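# Chapter 4: Publicity During Production

Publicity for a feature film begins well before release. This chapter deals with the period of principal photography, when the unit publicist controls most of the material that reaches the entertainment press. Post-production campaigns are treated in Chapter 16.

The unit publicist reports to the producer and keeps three records: the cast biographies, the production notes and the approvals log. The log shows which performers hold approval over still photographs and what share of stills each may reject. A still that has not been cleared in the log is not released, whatever its news value.

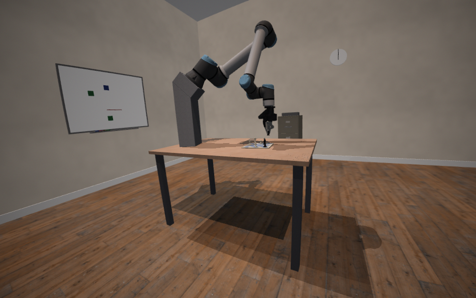
**KEY TERMS**

*unit publicist, embargo, stills approval, set visit, kill rate*

## 4.1 Material posted by performers

Performers now release a large part of on-set material through their own accounts. Contracts drafted before this practice became common seldom cover it. Rutkowska and Lukoševičius (February 2020) examined some 1585 posts by cast members on the Jostham and Kereama productions and classed each by subject, setting and degree of plot disclosure. Informal posts between co-stars drew the widest republication by celebrity columns, although few of them named the film.

Two clauses are in general use. The first bars images of costume, script pages and unfinished sets. The second requires the performer to honour any embargo agreed with the distributor. Their wording is compared in Table 4.2.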